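2024-01-06

Finally, finally a proper start on the family recipe book! I've been saying I would do this every summer for I don't know how many years, and last night I pulled the whole lot out of the hall cupboard and spread it over the floor. Exercise books, backs of envelopes, two shoeboxes of newspaper cuttings, the tin with the cards in it. It's a beautiful mess and I love it.

The heat has been awful, so I got up at five and had the back door open while it was still cool. Magpies going off their heads. I had a pot of tea and the card tin and I was as happy as I've been in months.

The cards

Most of the cards are from the Clunberg years, when Nan was cooking for the shearers and then for the guesthouse. Her handwriting shrinks as she runs out of room, so the ingredients are huge and the method is a line of ants crawling up the side. Half of them have no oven temperature. "Hot oven" or "slow oven" or, on the ginger sponge, "usual oven". I'll have to bake my way through those and work it out, which is no hardship at all.

Quantities are another story. The plum sauce card makes enough for a small army, and there's a fruit cake that starts with 20 eggs. I want to keep the original amounts on one side of the page and a sensible version on the other. I think people will enjoy seeing both, and I'd hate to lose those eggs.

I found the quince paste! I thought it had gone in the move. It was stuck to the back of the one for mustard pickles, with something brown and ancient holding them together. I eased them apart with a butter knife and a lot of swearing and you can read nearly every word. It says to stir "until your arm says no". I'm going to print that exactly as it is.

The picture problem

I want photos all through it. I've got plenty of food (I photograph every cake I make, it's a sickness) but I'm short on pictures of hands and arms and people mid-job, and those are the ones I always stop at in other people's books. The big bright T-shirts are going to look fantastic next to all that faded blue ink. One I keep going back to has a white tee with swirly patterns and gold letters, and an arm coming right down into the middle of things.
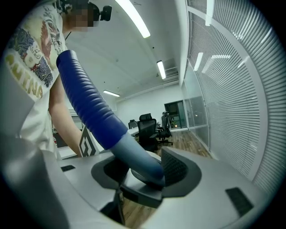 The layout

I've been going around in circles on the printer. Imitz do a lovely heavy paper but you have to use their templates, and every one of their templates has a border of wheat. Likness let you set it all up yourself and the spiral binding lies flat on the bench, so I'm leaning that way. A cookbook that won't stay open is no use to anyone. They also do a wipeable cover in a dark green that is very nearly the colour of Nan's kitchen door.

I had a play with their sample file after lunch and lost the whole afternoon to fonts. There's one called Berisha that has the most gorgeous number fours. I set the ginger sponge in it, and the pikelets, and then the passionfruit slice, and then I noticed it was nearly six and I hadn't hung the washing out. It has fractions as well – proper ones, with the little line – and I can't tell you how much that pleased me.

My rough order so far is soups, big dinners, pickles and jams, cakes, slices, puddings, and then a bit at the back for the odd things like the furniture polish and the cough mixture (I will be putting a note on the cough mixture). I did think about going by season, but everyone in this family looks for "the cakes" and they'd grumble.

Tomorrow

Type up six cards before breakfast while it's cool. Ring the cousins about the trifle argument – I'll print both versions if I have to. Buy more butter. See if the greengrocer has any blood plums yet, as I'd love to test the sauce at a quarter size.

If I can keep this up I'll have it at the printer by September, in good time for Christmas presents. Dinner was pikelets, seeing as I had the card out. Jam and cream, on the back step, feet in a bucket of water. Her batter is perfect and I didn't change a thing.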